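How to arrange a small white table for writing by hand
May 20, 2023
By Erzsébet Bakos

In April I started again to write letters and my daily notes by hand. My big desk is full of computer things, so I wanted a small separate table for it. I tried many arrangements before I found one that I like. I write down here how I do it, step by step, and I hope it is useful for somebody with a similar table.

What you need

A small table, square if possible
A notebook with hard covers
One pen or marker that you like
A mug
A small bunch of artificial flowers
A flat mat (optional)

Step 1. Clear and clean the table

Take everything off, also the things which "always" live there. Wipe the top with a damp cloth and dry it with a second one. A white top shows every ring from a cup, so look at it from the side, against the light. For old ink I use a little washing-up liquid and I wait 3 minutes before I rub.

Step 2. Put the flowers first

It may seem strange to begin with the decoration, but the flowers take the most irregular space. Lay them flat in a far corner, with the stems pointing outwards. I don't use a vase, it falls when I turn the pages too quickly. Choose quiet colours. Mine are pale yellow and cream, with one orange flower, and this one orange is enough for a white table.
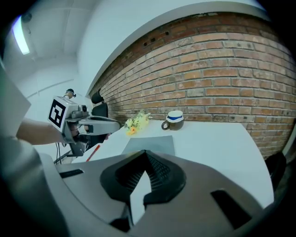
Step 3. Decide about the mat

With a mat the table is softer under the hand and single sheets do not slide. Without it you have more place for a big notebook. I take the mat for letters and put it away for the daily notes. If you keep it, a grey one is good, because it does not fight with the other colours. Lay it flat and press the corners down with your palm. My friend Krisztina Csonka bought hers in the Plosico shop in Somulgate and it came rolled, so she had to leave it under heavy books for 2 nights.

Step 4. Find the place of the mug

The mug should stand at the far side, where your elbow cannot reach it. Turn the handle so that you can take it without crossing over the page. Do not fill it to the top. If you are left-handed, try the handle to the left and see if it is comfortable for you.

Step 5. Notebook and pen

Put the notebook near the middle. It does not need to be exactly straight, I even prefer it a little tilted, as I write like this anyway. The pen goes beside it, along the right edge, parallel with the cover. In this way you find it without looking. Put the cap on every time! A marker without a cap can dry in one afternoon, and on a white table it also leaves dots.

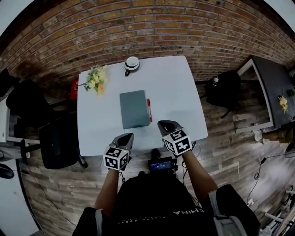 Notebook near the middle, marker along its right edge, mug and flowers at the far side.

Step 6. Sit down and test it

Open the notebook and write about 2 pages. If your sleeve touches something, move this thing further, even only by a few centimetres. I measured my free writing space and it is 47 cm wide, and for me it is comfortable.

Step 7. Keep it like this

When you finish, close the notebook and put the pen back to its edge. Take the mug to the kitchen the same evening. Once a week I lift the flowers and dust the leaves with a soft dry brush.

If you have a round table, the corner for the flowers is of course missing. Then lay them behind the notebook and move the mug more to the side.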